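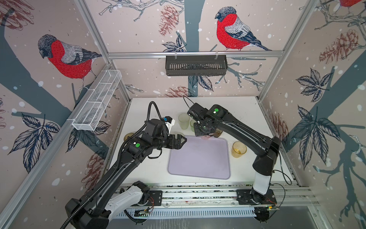 A customer wrote in to say that she had given up on water carriers altogether, that every one she'd bought had either split at the corner or dripped all night on to the groundsheet, and did I really expect her to believe this one was any different?

Well, I do, a bit. I've been camping with the Trarura for three summers now and selling it for two of those, and I wouldn't have it on the site if I was still waking up to a puddle by the tent door. She bought one in the end and I haven't had it back, so I'm taking that as a good sign.

Trarura 20 litre folding water carrier
Made by Skesusov
Item 2448
June
300 shares
6 comments

It's a squashy-sided carrier that stands up on its own when it's full and flattens right down when it's empty. You get a screw-in tap at the bottom of one side, a wide filling neck on top and a handle that goes right across, so two people can take an end each if the tap's a long way from the pitch (ours always is, I don't know how we manage it). The sides are see-through enough to tell how much you've got left without opening it up.

I used to have one of those hard jerry cans. Brilliant thing, practically bombproof, and it took up the whole of the space behind the passenger seat on the way there and the whole of it on the way home, when it had nothing in it but air. That was the main reason I started looking at folding ones. The first I tried had a tap like something out of a cracker and the second made everything taste of paddling pool. I very nearly went back to the jerry can.

What changed my mind about the Trarura was the tap. It has a proper quarter turn, it stays where you put it, and you can work it with your elbow if your hands are covered in sausage fat. There's a little lip on the underside too, so the last dribble falls straight down and doesn't run back along the base. Small thing! But when the carrier's sitting on the end of your folding kitchen and your bread is underneath, you notice.
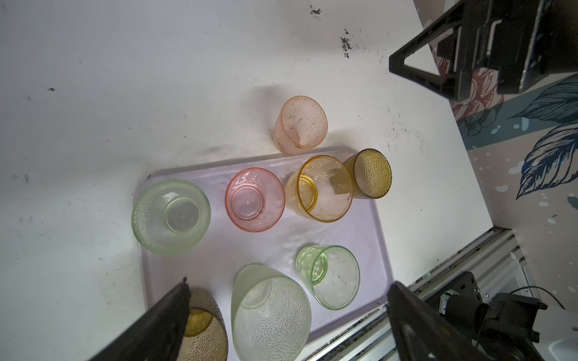
Xie

Filling it is easy enough if the site has an ordinary standpipe. Stand the carrier on the ground, pull the sides out with your hands first, and let it fill from the top. If you don't pull the sides out it'll fold over on itself and you'll think it's full when it isn't, and then you'll be cross with me. Leave the tap shut, obviously. I say obviously, but I've watched my own shoes get soaked more than once.

Twenty litres of water is heavy, and I'd be daft to pretend otherwise. I can lift a full one on to a low table, but I make a noise doing it. Most of the time I only fill it halfway and go back in the evening, when there's no queue and it's a nice excuse for a walk. If you're camping with small children or you've got a bad back, I'd do the same, or get the smaller Anov carrier and fill it more often. It's a nice carrier, the Anov, just a bit wobbly on grass.

On taste – yes, there's a faint plasticky whiff when you first unroll it. Rinse it with warm water and a spoonful of bicarb, leave it overnight with the lid off, rinse again, and it's gone. I do this on the draining board a day or two before we go. The time I forgot, the first pot of tea was a bit grim, though everybody drank it.

We use ours for all sorts. Drinks, mostly, and the washing up, and teeth. A friend takes hers to the allotment and leaves it in the shade with a mug next to it. I've also lent one out for a village sports afternoon, where it was filled with weak orange squash, and it came back very clean but still smelling of orange, so if you want yours for plain water I'd keep it for plain water. Squash does linger. So does elderflower, as I found out by myself.

Things I'd like Skesusov to change. The cap isn't tied on, and it's a dark green, the exact green of every campsite in the country. I've put a loop of red wool through the edge of mine. The carry bag is also a size too small, in the way that carry bags always are. You can get the carrier back in it once you've squeezed all the air out, and after that you can't be bothered, and mine has lived in a pillowcase ever since. And the instructions are printed on a sheet so thin that it fell apart the first time it got damp. I've typed them up again in bigger writing and I put a copy in with each one.

Drying it out at the end of the season is the bit people skip. Take the tap out completely, take the cap off, and hang it upside down somewhere airy. I use a coat hanger through the handle and the back of the bathroom door. Give it a good few days, more if the weather's muggy, and push a rolled-up tea towel into the neck if there are drops that won't shift. Then store it loosely folded, and somewhere that doesn't freeze. The creases are where these things go in the end, so I try not to fold mine along the same lines each year.

There's a rubber washer behind the tap. Please look after it! If yours ever weeps, it'll nearly always be the washer sitting crooked, and all you need to do is unscrew the tap, settle the washer flat with a fingertip and do it up again by hand. Don't use pliers. I keep spare washers in a jam jar and I'll post you one for the price of a stamp, just put the item number in your message so I send the right sort.

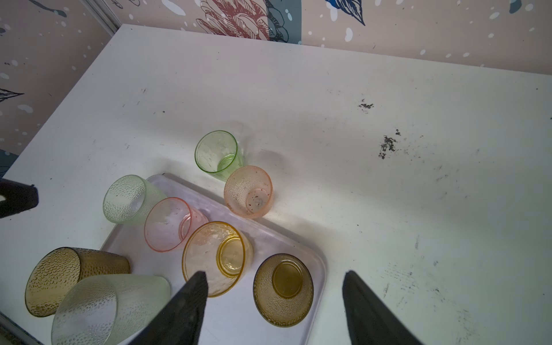
Can I put hot water in it for washing up?

I wouldn't go past hand-warm. Boiling water softens the seams, so mix it in the bowl and let the carrier do the cold half.

Postage is the normal small parcel rate, as it goes out folded. If you're off at the weekend, get your order in before noon and I'll walk it down to the post office that afternoon. Returns are fine so long as it hasn't had squash in it. I'll have more in the blue by the end of June, and the clear ones are on the shelf now.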